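一张有格子的桌子：共用工作台桌面划分小组报告

课程：空间与日用品基础
小组成员：Lama Majali、Nana Korletey、Aníbal Taipe
指导老师：Amparo Giraldo
执笔：Lama Majali（第四节由Nana写初稿，试用部分由Aníbal整理）

一、事情的起头

我们三个人在Jestdale合租过一个学期的房子，那套房子里最好的东西就是一张长桌，吃饭、写作业、拆快递、给自行车补胎全在上面。最大的矛盾也在上面：谁的杯子放到了谁的图纸旁边，谁的图纸又盖住了谁的钥匙。所以当Giraldo老师在第一堂课上说，请大家选一件“每天都在用、但是从来没有好好看过”的东西来做项目的时候，Nana当场就在本子上写了“桌子”两个字，还画了一个圈，圈画得很用力，下一页都有印子。

后来我们把题目缩小了很多。桌子本身我们是改不了的，家具制作是高年级的课，我们也没有那个手艺。能改的是桌面：怎样用很便宜的办法把一张长桌分出区域，让每样东西有个大概的位置，而且第二天想换一种分法也不至于心疼。老师听完点点头，说题目小一点好，小题目才有空去管边边角角。这句话我们后来在贴边角的时候想起过很多次。

二、选桌子和铺纸

学院里能借的长桌有两处，一处在308，一处在311。308离水池近，311光线好，我们为这件事讨论的时间说出来有点不好意思，最后选了311。负责管理教室的Eusebio Chávez老师答应我们在项目期间保留桌面上的纸和胶带，条件是走的时候不能留下胶印，这一条我们写在了工作日志的第一页。

底层用的是棕色的纸，整卷的那种，颜色偏浅，像晒过的信封。选它的过程也有一点曲折。我一开始想要白纸，觉得干净，画上去的记号也看得清楚；Aníbal坚持用棕色的，他说白纸铺出来像在等医生。我们各裁了一小块放在桌上看了两天，白的那块第一天下午就有了一个咖啡印，棕色的那块大概也有，但是要凑近了找。就这样定了棕色。

铺纸这一步比想象中难得多。桌子长，纸从卷上拉下来总想卷回去，一个人按住这头，那头就翘起来。我们试过先固定四个角再抹平，结果中间鼓起来一道，怎么推都推不走，只好揭掉重来。第二次换了办法，从短边开始，一个人慢慢放纸，另外两个人用手掌从中间往两边抹，抹一段放一段，走到另一头的时候大家都不太敢呼吸。成果不能说完美，但是Nana把脸贴在桌面上看了半天，宣布可以接受。

三、蓝色胶带的格子

划分区域我们考虑过三种材料：彩色粉笔、细棉绳和胶带。粉笔一蹭就没有了，棉绳好看，可是东西放上去会歪，于是用了蓝色的胶带。蓝色在棕色的纸上特别清楚，从门口就能看见线，这一点后来在试用的时候帮了大忙，因为大家不用弯腰去找界线在哪里。

线的走法是这样定下来的：先顺着桌子的长边贴，把桌面分成几条长带，然后再一道一道横着贴过去，长带就变成了差不多方正的大格。格子要多大，我们没有查什么标准，用的是最笨的办法，把手边要用的东西一件件放上去，看它周围还剩多少地方。太小的格子，手伸进去拿东西会碰到隔壁；太大的格子，人就忍不住往里面再塞一样。我们试到一个托盘放进去以后四周还有余地，就停了。

贴长线的时候请各位以后要做类似作业的同学一定找个伴。胶带拉得越长越容易弯，而且弯的时候自己是看不出来的，要站在桌子尽头的那个人喊“往左、往左、过了、回来一点”。Aníbal的嗓门在这个环节发挥了很大的作用，隔壁教室还过来敲过一次门。横线短，好贴得多，我一个人贴了大半，贴到后来还挺享受的，撕胶带的声音很解压。

还有一件小事值得记下来：胶带和胶带交叉的地方。一开始我们想把交叉点裁开，让两条线只是碰在一起，表面会平一些。裁了几个以后发现刀尖很容易划破下面的纸，后来就改成直接叠过去，手指压紧。叠起来的那一点厚度，平时摸不大出来。
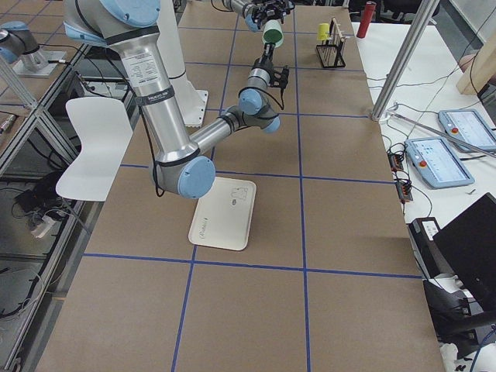 说到格子里面放什么，我们选的第一件东西就是那只白色的托盘。它是长方形的，四个角都是圆的，边上稍微起来一点点，平平地躺在一个格子里，大小正合适。托盘是Nana从Prastville的旧货集市上带回来的，她看中它完全是因为上面有一个用细线勾出来的小熊模样的图案，寥寥几笔，画得很随便，可是越看越喜欢。靠边的地方还印着一个小小的标志。我们管这只托盘叫Cusi，名字是Aníbal起的，他说家里长辈常用这个词，意思是高兴，于是工作日志里到处都是“Cusi往左移一格”“今天忘记收Cusi”这样的句子，老师批改的时候在旁边打了一个问号，我们在此一并解释。

托盘在整套安排里的作用是“格子里的格子”。胶带线告诉你区域在哪里，可是胶带没有高度，小东西很容易越界。托盘的边虽然浅，却能给手一个提醒，放下东西的时候碰到边，人自然就会往里收一点。回形针、橡皮、别人借你又没还的笔帽，这些东西放在胶带格里半天就散了，放在托盘里就能待住。

四、杯子的问题（Nana）

这一节我来写，因为杯子的事情是我最先提出来的，也是我吵得最凶的。

共用桌面上最麻烦的东西就是杯子。书和本子放错了地方，挪开就行；杯子放错了地方，一个袖子扫过去，后果大家都知道。它还有一个特点，就是它总在移动，拿起来喝一口，放下的时候人的眼睛看着别处，放在哪里全凭运气。所以我提议把杯子当成测试整个格子系统的主角：如果一只杯子能经常回到它该回的位置，别的东西就更不用担心了。

我们用的是一只绿色的杯子。挑颜色的时候有两个考虑，一个是要和棕色的桌面分得开，一个是不能和蓝色的线混在一起，绿色两样都满足，远远看过去一眼就能找到。杯子在测试里一直是空的，这是Chávez老师的要求，我们也觉得很有道理。

测试杯子的时候我注意的是几个很细的动作。第一是拿哪里：有人捏杯口，有人握杯身，捏杯口的人放下的时候手在上面，会挡住自己看线；握杯身的人能看见线，但是旁边如果有别的东西，手背会先碰到。第二是交接，就是一方递过去，另一方接住，杯子在半空中那一下。递杯子的时候很多人会在线的正上方犹豫，不知道应该递到对方的格子里再松手，还是在线上就松手。我们后来在规则里写了一句“过线再松手”，读起来有点像体育比赛，但是好记。

第三是杯子躺着的情况。杯子站着的时候只占一个小圆，躺下来就占一长条，而且会滚。收桌子的时候大家常常把空杯子横着拿，顺手也就横着放了，杯口朝着哪边，决定了下一个人好不好接。我试了几种方向，觉得杯口朝着接的那一方最顺手，对方一眼就能看出来杯子是空的，手也容易找到位置。 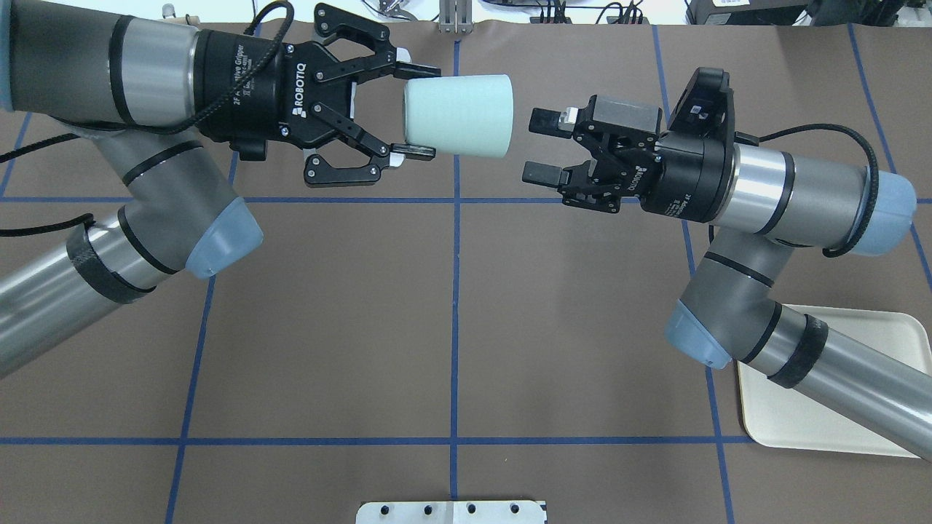 我还想替横线说句话。起初Lama和Aníbal都觉得长线比较重要，因为人是坐在长边上的，长线分开了“我这边”和“你那边”。可是做完杯子的测试以后，我觉得横线的用处被低估了，它管的是左右邻居，而共用一张长桌的时候，和邻居打架的次数比和对面多得多。这一点我们在小组里还没有完全谈拢，所以写在我自己的这一节里。

五、请别人来用

桌面弄好以后，我们请同班同学来试用，每次最多6个人，时间放在午饭以后，那个时候大家最放松，也最不注意自己把东西放在哪里。我们没有事先讲规则，只是说“请随便用这张桌子”，然后坐在旁边看。

最让我们高兴的是，几乎每一个坐下来的人都会先看一眼线，然后把自己的东西往格子里挪一挪，哪怕只挪一点点。有一位同学把本子的边和胶带对得整整齐齐，对完以后自己笑了，说控制不住。也有人完全不受影响，书包直接横在交叉点上，外套搭在书包上，占地之广令人佩服。Aníbal去问他对格子有什么感觉，他说：“什么格子？”我们把这句话原样记进了日志。

关于托盘，大家的反应比较一致，觉得有一个“可以往里丢东西”的地方很舒服。小熊图案收到的评论比我们的设计还要多。有人建议每个格子放一只托盘，我们认真想过，没有采用，那样胶带就没有存在的必要了，而且也买不到那么多一样的。

关于杯子，结果有点出乎意料。我们原来以为杯子会被放在格子的正中间，实际上大家更喜欢放在格子的一角，靠近自己惯用手的那一边。正中间往往要留给正在做的事情。看明白这一点以后，我们就不再纠结要不要在格子中央画圆圈给杯子定位了，那个圆圈Nana已经用铅笔打好了稿子，最后擦掉了，她有一点舍不得。

六、改动和没改成的地方

试用以后我们做了两处改动。一处是把靠近走道的一条短线重新贴过，原来那条的末端总被衣服勾起来，新的一条我们把尾巴折到桌沿下面去了。另一处是把托盘从靠墙的位置移到了大家都够得着的地方，移动以后使用的次数明显多了起来，虽然我们没有认真统计。

没改成的也有几样，写下来给后面的同学参考。第一是噪音，纸铺在桌上，写字的时候会有一点沙沙的声音，有人喜欢，有人很不喜欢，我们想过在下面垫一层薄毡，预算不够。第二是清洁，棕色的纸虽然藏得住痕迹，可是藏得住不等于没有，真的长期使用，纸总归要换，换纸就得把格子全部重贴。我们想过先贴胶带后铺透明膜，Braridis文具店的店员很热心地给我们看了几种膜，可惜反光太厉害，坐久了眼睛累。第三是格子的大小对左撇子和右撇子似乎不太一样，我们三个都是右撇子，这个问题发现得太晚了。

七、花销

棕色纸一卷，蓝色胶带两卷，加上托盘，都是我们三个人平摊的，比一次聚餐便宜。剪刀、尺子和裁纸刀是向学院借的。第二卷胶带还剩下不少，放在311的柜子里，下一组可以直接拿去用。

八、各人的话

Lama：我最大的收获是学会了慢慢放纸。另外我现在走进任何一家餐馆都会看桌面是怎么分的，家里人已经不太愿意和我一起出门吃饭。

Nana：横线很重要。我还是这个意见。谢谢Giraldo老师允许我把杯子单独写一节，我本来还想写得更长一些，被两位组员劝住了。

Aníbal：我以前觉得整理是一件把东西藏起来的事情，看不见就算整齐。做完这张桌子以后想法有点变化，东西都还摆在外面，只要它们各自有个去处，看着心里也是安静的。托盘Cusi由Nana保管，我有探望的权利。

九、致谢

感谢Amparo Giraldo老师一次次看我们的草图，连画错的也看。感谢Eusebio Chávez老师借给我们教室，并且在铺纸失败的那个下午给我们送来了一把更宽的刮板。感谢所有来坐过的同学，包括那位没有看见格子的。

附：给下一组的操作顺序
从短边开始放纸，边放边抹平，纸边折到桌沿下面固定。
先贴长线，两个人配合，一个人站在桌子尽头看直不直。
再贴横线，交叉处直接叠过去，用手指压紧。
放上你们最常用的一件东西，看看周围的余地，不合适就趁早揭。
揭胶带的时候贴着纸面慢慢拉，最好选一个不赶时间的下午。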